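3.2. Bacs ouverts et bacs fermés : effet du contenant sur les pertes au tri

La première partie de l'enquête portait sur les durées de stockage. Nous examinons maintenant le contenant lui-même, variable que les études sur la conservation des pommes de terre en petite exploitation laissent le plus souvent de côté. Chez Vekberg, coopérative qui regroupe 18 producteurs, trois types de contenants coexistent pour des raisons surtout historiques : les caisses-palettes en bois à claire-voie, les bacs métalliques à parois pleines et ouverts sur le dessus, et les sacs de jute empilés sur palette. Les caisses en bois viennent pour la plupart de l'ancien dépôt de Mokel, racheté avec son matériel. Les bacs métalliques ont été achetés d'occasion à plusieurs ateliers mécaniques.

L'échantillon comprend 461 lots de la variété Urkico, suivis depuis la mise en stock jusqu'au tri de sortie. Un lot est défini comme le contenu d'un seul contenant, récolté sur une seule parcelle. Les lots mélangés ont été écartés, de même que ceux dont l'étiquette était devenue illisible. Il reste une difficulté que nous n'avons pas pu lever : les producteurs qui utilisent les bacs métalliques sont aussi ceux dont les parcelles sont les plus argileuses, et la terre adhérente modifie la ventilation au fond du contenant. Ammann avait signalé ce problème dès la préparation du protocole. Nous l'avons traité par appariement, sans prétendre l'éliminer.

La paroi pleine a deux conséquences connues. L'air n'y circule que par le haut, de sorte que l'humidité dégagée par les tubercules reste piégée dans la moitié inférieure. En revanche, la perte de poids par dessiccation est plus faible, ce qui compte pour les lots vendus tard en saison. L'ouverture supérieure facilite par ailleurs les prélèvements, puisqu'on atteint le contenu par le dessus sans déplacer le bac (fig. 4).

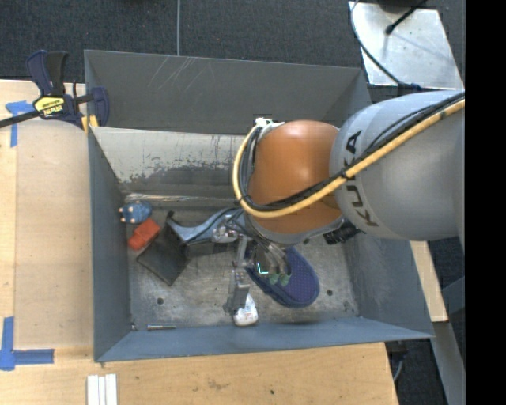

Vol. 18, n° 2, p. 121

Fig. 4. Bac métallique gris à dessus ouvert.

Les prélèvements ont été faits à trois profondeurs : en surface, à mi-hauteur et au fond. Pour chaque profondeur, on a noté le nombre de tubercules germés, le nombre de tubercules présentant une pourriture molle et la masse de terre libre. Au total, 2 136 prélèvements ont été retenus pour l'analyse. La saisie a été assurée par Shuk-fan Chuang à partir des carnets des producteurs, dont certains employaient encore l'ancienne grille, où la germination et le verdissement figuraient dans la même colonne. Ces lignes ont été recodées après vérification auprès des intéressés. Lorsque la vérification n'était pas possible, la donnée a été considérée comme manquante.

En surface, les trois contenants ne se distinguent pas nettement. Les écarts apparaissent à mi-hauteur et se creusent au fond, où les bacs à parois pleines présentent davantage de pourriture molle que les caisses à claire-voie. Pour la germination, l'ordre est inversé : les caisses en bois, qui laissent entrer la lumière par les côtés, germent plus tôt, surtout le long des parois. Les sacs de jute occupent une position intermédiaire, avec une forte variation d'un producteur à l'autre qui tient à la hauteur d'empilement. Nous n'avons pas relevé cette hauteur de façon systématique et renonçons donc à en tirer une estimation.

La date de remplissage joue aussi. Les lots rentrés dès le mois d'août, avant que la peau soit bien formée, se conservent mal dans tous les contenants et ont été analysés à part. Si on les réintègre, la différence entre bacs et caisses diminue, mais son sens ne change pas.

Plusieurs producteurs ont adopté un usage qui mérite mention. Ils placent au fond du bac un caillebotis surélevé de quelques centimètres, sous lequel l'air peut passer. Shek, qui décrit une pratique voisine pour la betterave, y voit un moyen de limiter le contact avec l'eau de condensation. Nos données ne permettent pas de juger de son efficacité pour la pomme de terre, les bacs ainsi équipés étant trop peu nombreux et réunis dans un même bâtiment. La section suivante reprend la question à partir des relevés d'humidité de ce bâtiment.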